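The letter suspending Celina Kurek was two paragraphs long and had her name spelled wrong. It said she was to stay away from the school while the governors looked into her refusal to read the morning pledge with her form. It did not say how long that would take.

She taught chemistry at the Matodari School in Kosteck. The pledge had come in after Easter. Each form tutor was to stand at the front at 8.40 and read eleven lines about loyalty to the school and to the family that had paid for its new wing, and the children were to say the last line back. Celina read it once, on the first Tuesday. On the Wednesday she took the register, handed out the lunch slips and sat down.

Jurus, the deputy head, came to see her at break.

"It takes less than a minute," he said.

"I know how long it takes."

"Is it a religious matter? If it's religious there's a form."

She said it wasn't religious. She had been asked to promise something in front of children and to have them promise it too, and she didn't want to do either. He wrote this down. He asked if she would leave the room while someone else read it, and she said she would, and he looked relieved, but the head turned that down the same afternoon.

The hearing was held in the library. There were five people on one side of the table, and Celina and her union rep, Jabłońska, on the other. Jabłońska had brought the staff contract and had marked one page of it with a bus ticket. She asked where in the contract the pledge was mentioned. A governor said it came under reasonable instructions. She asked who had decided it was reasonable, and he said the governors had.

"When?"

He looked through his papers. The minutes for April were not in the folder.

They broke for tea. When they came back the head read out a petition in support of the pledge, with 70 names on it, and Jabłońska handed over the other one, from the town, which had 2,729. The head said that many of those people could not have children at the school. Jabłońska said there were only 100 families who did, and that she had not claimed otherwise.

Nothing was settled. They would write, the chairman said.

Celina went home on the 14 bus and did the things that had been left. She cleaned the oven. She rang her sister, who thought she should have read the thing out and kept her fingers crossed behind her back. In the evening she marked a set of mock papers that she had no right to have in the house, and put them in a carrier bag for Jurus to collect, and went up to bed before it was dark. 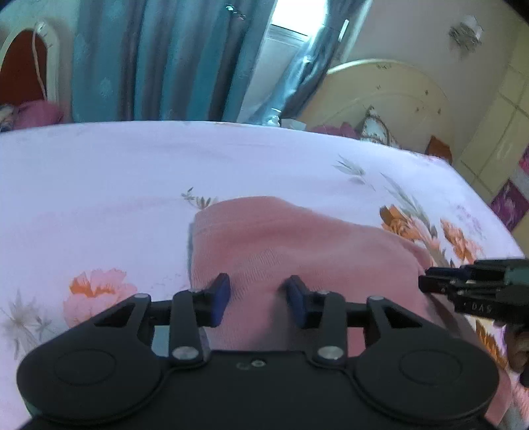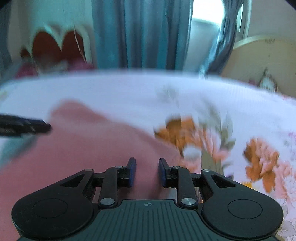

The second letter took three weeks. It said that she could return on Monday, that a note would stay on her file, and that the pledge was under review. She read it standing in the hall. Then she rang Jabłońska, who made her read the part about the note again, slowly, and told her that a note on the file was still a punishment, that she should not sign anything on Monday however friendly they were about it, and that she wanted to see those April minutes before anyone went back into a classroom.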